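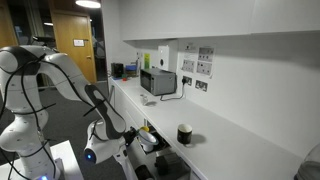 Figure 4.1 Kitchen worktop with mug, glass and microwave oven.

Chapter 4
Worktops and Small Appliances

In this chapter you will learn:
how to divide a worktop into working areas
where to place a microwave oven and other small appliances
how to handle mugs and glasses on a hard surface
what belongs in the drawers and shelves under the worktop
how to carry out a worktop survey

Key words: worktop, landing space, preparation area, upstand, clearance, reach

4.1 Why the worktop comes first

In Chapter 3 we looked at the kitchen as a whole: the walls, the floor, the supply of water and the position of the sink. We now turn to the surface on which most of the work is done. A person making a simple meal spends more time standing at the worktop than at the cooker or the sink. Food is unpacked on it, washed food is drained on it, hot dishes are set down on it, and dirty dishes wait on it until someone deals with them. If the worktop is badly arranged, all these jobs take longer, and some become unsafe.

Students often assume that a larger worktop is a better one. This is only partly true. A long worktop with things spread along its whole length gives less working room than a short one that is kept in order. What matters is the length of clear surface, and whether it lies in the right place. In the Kullcombe kitchens, which you will meet again in Chapters 6 and 9, two flats had worktops of the same length and the same material. In one, the tenant could roll out pastry without moving anything. In the other, the kettle, bread bin, toaster and letter rack took up so much space that vegetables were chopped on the draining board.

The worktop in Figure 4.1 is white and has a microwave oven against the back wall. A black mug stands between the front edge and the wall, and a clear glass is near the edge. We shall come back to each of these items in the sections that follow.

4.2 Dividing the surface

It is useful to think of any worktop as having a back strip, a middle strip and a front strip.

The back strip runs along the wall. It is the hardest part to reach and the least useful for preparing food. Appliances that stay in one place belong here, along with storage jars and anything else that is used while standing still. In most homes the back strip also holds the sockets, and leads should be kept short enough to stay within it.

The middle strip is the main preparation area. Chopping boards, mixing bowls and plates are used here. A person of average height can work over the middle strip without leaning, and an object set down on it is unlikely to be knocked by a sleeve or a passing child.

The front strip is the part nearest the person. It should be left clear as far as possible. Things put down on the front strip are usually put there in a hurry and are the first to be knocked off. A useful rule for beginners is that nothing breakable, sharp or hot should be left on the front strip when you walk away from it.

The strips have no fixed width. On a narrow worktop the middle and front strips may almost run together, and more care is then needed.

4.3 Placing a microwave oven

A microwave oven is often the largest object on the worktop. It may be the only one which cannot be lifted out of the way with one hand. Its position should therefore be settled before anything else is put down.

Clearance. Most microwave ovens have vents at the back, the sides or the top. These must not be covered. The space needed differs from one model to another and is given in the instruction book. Do not store tea towels, bread or papers on top of the oven.

Door swing. Find out which side the hinge is on before choosing a place. A door that opens towards a wall may not open fully, and a door that opens across the preparation area will sweep anything in its path along with it.

Landing space. There should be clear worktop next to the oven, on the side away from the hinge, where a hot dish can be set down at once. A dinner plate needs more room than students expect. Put a heatproof mat there if the surface can be marked by heat.

Height. A microwave oven standing on a worktop suits most adults. Above shoulder height there is a danger of spilling hot liquid on the face and arms. If a shelf has to be used, it should be low enough for the user to see into a bowl as it comes out.

The oven's colour and finish make no difference to its use but do affect cleaning. Brushed metal shows finger marks and should be wiped along the grain with a soft damp cloth. A dark glass door shows streaks, and is best dried after wiping.

4.4 Mugs and glasses

Mugs and glasses are picked up and put down many times in a day, often by someone thinking of something else. Breakages follow a pattern. In a household survey carried out for the first edition of this book, Saimi Turunen asked families to write down every item broken in the kitchen over a period of 18 weeks. The families recorded 200 breakages in all, of which 63 were drinking glasses. Most of the glasses had been standing on the worktop when they were knocked.

One reason is that a clear glass on a pale surface is hard to see. There is little but a faint shadow to show where it is, and in flat light even the shadow may be missed. A dark mug on the same surface is seen at once. This difference should guide the way you set things down. Put clear glass well back, in the middle or back strip, and group glasses together so that they are noticed. A tray with a coloured or patterned base is a cheap remedy in a kitchen where everything is white.

The inside of a mug also deserves attention. Many dark mugs are pale on the inside, and this helps in judging how full they are. It also shows tea and coffee stains, which can be removed with a paste of bicarbonate of soda and water, rubbed on with a soft cloth and rinsed well.

When carrying mugs and glasses:
Hold a mug by the handle and a glass by its lower half.
Do not put your fingers inside the rim.
Do not stack glasses unless they are made for stacking.
Set the base down flat. An item set down on its edge may chip.

4.5 Under the worktop

The space under the worktop is usually filled with cupboards and drawers, though some kitchens have open shelves. Each has its own advantages.

Drawers bring their contents out to the user. A drawer near the preparation area should hold the tools used there, such as knives in a block or tray, spoons, peelers and measuring spoons. Heavy pans may go in a deep drawer if the runners are strong enough. The old Vanags pattern of drawer, still found in many rented homes, has wooden runners and should not be loaded with anything heavier than cutlery and cloths.

Open shelves are quick to use and cheap to fit, but they gather dust, and what is at the back is in shadow. Dark pans and tins on a low shelf can be very difficult to tell apart. Keep the largest items at the back and the ones in daily use at the front. A strip of white paper or paint on the back panel will make the contents easier to see.

A drawer left open below the worktop is a common cause of bruised hips and spilt food. Crumbs and liquid also fall into it from above. Get into the habit of closing each drawer as soon as you have taken what you need, even if you expect to open it again in a minute.

4.6 Two worked cases

Case A. The Zirkdale kitchen

This kitchen belonged to a couple in their seventies. The microwave oven stood at the far end of the worktop, and the mugs hung on hooks above the sink. To warm a mug of milk, the wife walked the length of the room and back with a full mug. She used a stick and had only one hand free. The oven was moved along the back strip until it was next to the refrigerator, with landing space between the two. The mugs were put on a tray beside it. No new equipment was bought except a longer mat.

Case B. The Mover trolley

A family of five had a very short worktop and nowhere to fix another. They bought a Mover, a kitchen trolley with a flat top and brakes on two wheels. It was used as extra landing space at mealtimes and pushed under the window afterwards. The trolley worked well once the brakes were used every time. In the first week they were forgotten twice, and a jug was lost.

Compare the two cases. In Case A the length of worktop was enough and its arrangement was at fault. In Case B the arrangement was sensible but there was too little surface. Decide which of these problems you are dealing with before suggesting a change.

4.7 Carrying out a worktop survey

You will need a tape measure, squared paper, a pencil and permission to use a kitchen at home or at school.

Measure the length and depth of the worktop and draw it to scale. Mark the sink, the cooker and the sockets. Draw in every object standing on the surface, in its true position, and show with an arrow which way each appliance door opens. Shade the clear surface that remains. Beside the drawing, list the objects under three headings: used daily, used weekly, used less often.

Repeat the survey just after a meal has been prepared. Keep both drawings, as they will be needed for the storage plan in Chapter 5. Tables of standard worktop depths are given in Appendix B, page 567.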